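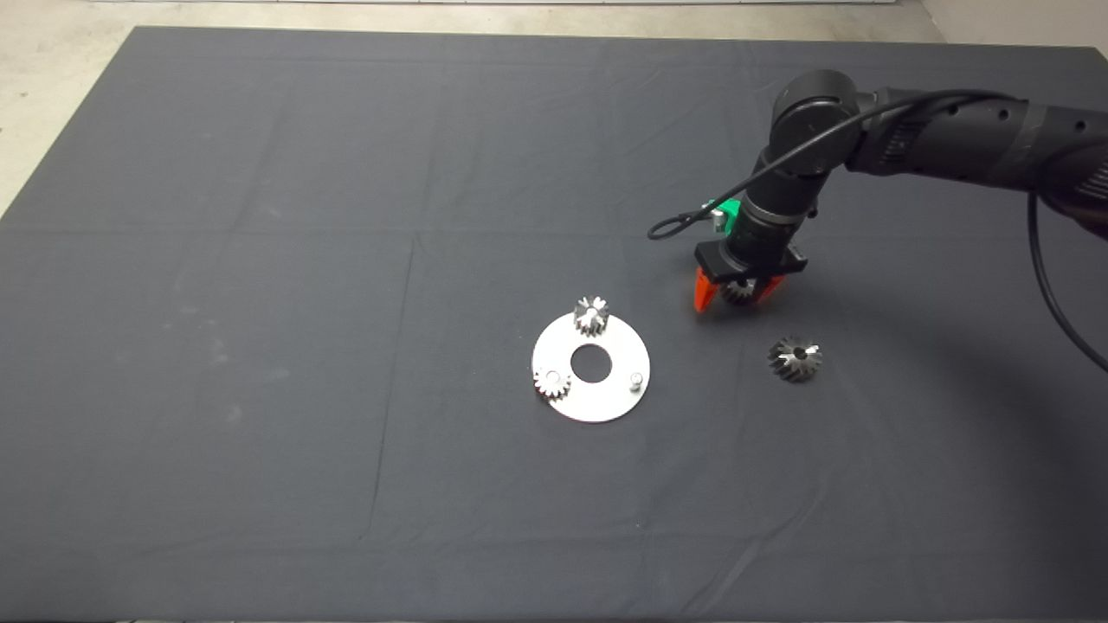

Metal plate and two bevel gears on a dark cloth.

Review: Gultico

"Gultico" is a film about a woman who inherits a repair shop she didn't know existed, and for its first half hour it seems happy to be only that. She sweeps up. She opens drawers. She argues on the phone with a landlord we never see. Then a customer comes in to collect a clock, and the clock turns out to have been left there before either of them was born.

I won't go much further into the plot, because the film holds back its main idea for a long time and the trailer, for once, doesn't spoil it. It is a time story of a kind, though no one travels anywhere. Each item on the shelves has a ticket, and the tickets run up to 3,323. When an item is repaired, something small in the town changes. A bakery has a different name. A bus stops running on Sunday. The shop owner is the only person who notices, and at first she isn't sure she does.

The best stretch is the middle. There is a long sequence, nearly 30 minutes, set over a single night in the shop, with almost no dialogue. She fixes one thing after another and goes to the window each time to see what is different across the street. It could have been dull. The editing keeps it moving, and the sound work is very good: you start to listen for changes before you see them. A dog that was barking at the start of the night is gone by the end, and the film never mentions it.

The lead performance is quiet and a little stiff, which suits the part. She is better alone than with other people. The scenes with her brother are the weakest, mostly because he is there to ask what is going on so that she can explain it. One of these comes right after the night sequence and undoes some of the good of it.

The last act has problems. The town, called Flutier, has been kept small and specific up to this point, and then we are asked to care about all of it at once. A public meeting at the town hall goes on too long. The effects get bigger and look cheaper. There is a collapsing bridge that I didn't believe for a second, and it is shown three times.

The ending itself is fine. It settles the question of the clock and leaves the rest open, and I would have liked it more if we had reached it sooner. I checked the time twice in the final 60 minutes and not once before that.

The score is by the group Kariuki, mostly piano and low strings, and it stays out of the way until the credits. Stay for those if you can. There is no extra scene, but the closing song is the best piece of music in the film.

"Gultico" is out in January from Tratico. Subtitled, with some strong language. Three stars out of five.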